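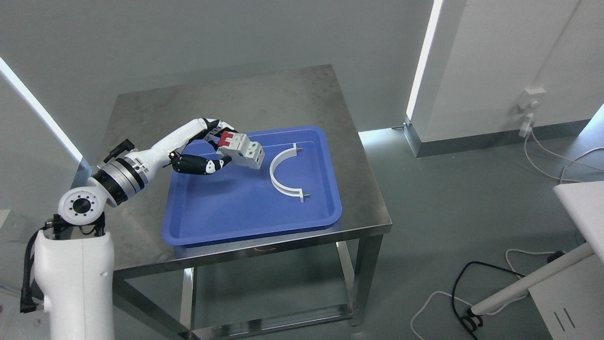
I finished episode 84 of Valdebenito at one in the morning and had to get up at six, so please forgive any typos! If you haven't caught up yet, stop reading now, because I'm going to talk about the letter.

Okay. The letter. For weeks the show has been letting us think Dondeo burned it the night of the flood, and I believed it completely. I even wrote a long post in December about how that was the moment he stopped being a decent man. And then he opens the piano bench on Tuesday's episode and there it is, folded in half, with his mother's handwriting on the outside. I yelled. My neighbor's dog barked back at me through the wall.

What I love is how quiet they kept it. There's no thunder, no zooming in three times on everybody's face (you know I enjoy that too, in the right mood). He just sits down on the floor and reads, and we get almost a full minute of Leandro Carrasco doing nothing but reading. His mouth moves a little on one line. I rewound it four times trying to make out the words and I think it's "you were the first," which would change everything about the inheritance, if I'm right.
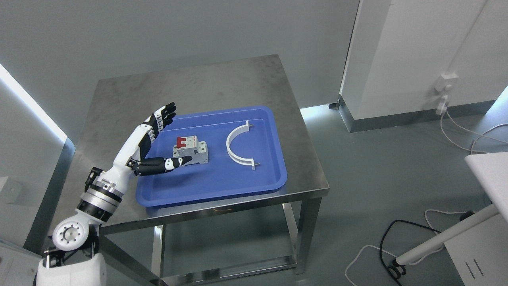
Robotic hand, open beside a circuit breaker.

Now for the Stilari sisters, who are finally in the same room again. The dinner was so good! Whoever writes their fights must have sisters. They start out arguing over the hotel, and two minutes later it's all about a coat one of them borrowed in high school and never gave back. The older one asking for the salt in the middle of it, in that frozen little voice — perfect. I do wish they'd given the youngest more to do than cry on the stairs. She was the best thing in the first stretch of the show, back when she was sneaking into the Allside offices at night, and I miss that girl.

A few of you asked in the comments whether I still think the lawyer is the father. Yes. I'm sticking with it. He looked at the photo on the desk for way too long, and he knew which drawer the keys were in. My cousin thinks he's only after the 2,000 acres up north and that I'm reading romance into a land deal, and we're not speaking about it until the next episode airs.

Small complaint: the hospital story. I don't need another week of room 507. Wake him up or let him go! The nurse is sweet and I'd happily watch her in her own show, but every time we cut back to that hallway I go make tea.

The preview has Dondeo at the train station with one suitcase and somebody calling his name from off screen. It's a woman's voice, and I don't think it's either of the sisters. I've listened with headphones and my guess is the piano teacher, who we haven't seen since the wedding. Tell me who you hear, and please, no spoilers from anyone who's watching ahead.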